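How to send a craft parcel by post

Wait until you have the whole order together before you choose a carton. Weigh everything on the kitchen scales first. Our flat rate covers up to 300 g, and a parcel that goes over is charged at the next step.

Line up the heaviest things along the bottom and keep sachets of liquid away from paper goods. Twine and yarn can go in as they are, but tuck the loose end under so it doesn't unravel. Fill any gaps with scrunched newspaper.

Write the postcode on the lid and again on one side. Use tape 30 mm wide or wider, and run it along the centre seam and both ends. Put a slip inside with your name and return address in case the label comes off.

Counter staff at the Brellon shop take parcels until 4 pm. In November, allow an extra week for anything going interstate.
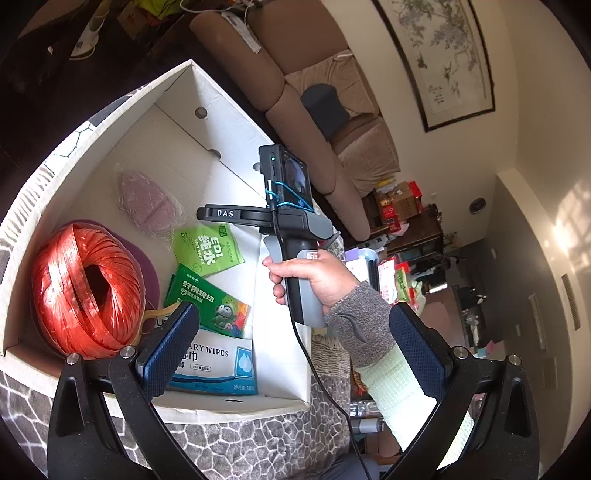
Red plastic twine and sachets in an open white cardboard box.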